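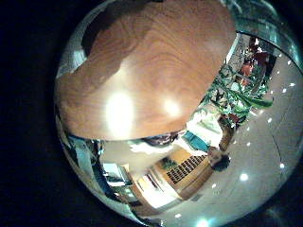 Milagros Gallardo wants to know whether she has to throw a take away every time the view fills up with wood grain, as hers did for most of Thursday. No! Keep it. A close pass over a board is exactly the kind of example the learner is short of, and the steps in this section will help you get more good ones.

Section 3. Recording your first examples

Before you start, finish the set-up in Section 2 and check that the Dodico recorder shows a steady light. Pick one task and stay with it for the whole session. Moving a board from a stand to a table is a great first choice – big, simple, and surprisingly rich in things to learn from.

1. Write the task in one plain sentence, such as "lift the board and set it flat." Type it into the Task box. Every take in the session will carry this sentence.

2. Bring the gripper to its start position and press Record. Wait for the tone before you move.

3. Do the task at an easy, even pace. Small corrections are welcome. If the board slips a little and you catch it, keep going, and the learner gets to see a recovery as well.

4. Press Record again to end the take. Let go of the board first.

5. Move the board a hand's width, or turn it, and go again. Do 8 takes before you change anything bigger.

6. Open Review and mark each take Keep, Retry or Unsure. Unsure takes go into their own folder and can be sorted later.

Note: The wrist lens is very wide. Straight edges come out as curves, ceiling lights may show up low in the view, and a board held close can hide a good half of the room. Leave all of this alone. Do not crop, flatten or rotate your takes, or they will no longer match the takes from the other stations.

Note: Glare spots on a shiny surface are fine as long as you can still follow the edge of the board. If the edge is lost for more than 3 seconds, mark the take Retry and change the angle of approach a little.

CAUTION: Keep fingers out of the space between the gripper and the board while the tone is sounding. The gripper closes with full force on the first grip of a session.

CAUTION: People passing through the room may be recorded. Get their okay before the session and turn on Blur Faces in the Privacy tab.

How many takes do you need? The Brustville set reached 859 kept takes before its first training run, and the board task was already looking good by then. For a mixed set with several tasks, aim for 2,000. It adds up faster than you'd think – a relaxed afternoon gets you a nice stack.

7. When the session is over, choose Close and Send. Leave the recorder plugged in until the progress bar clears. If it stalls, see Section 6, "Transfer stops partway."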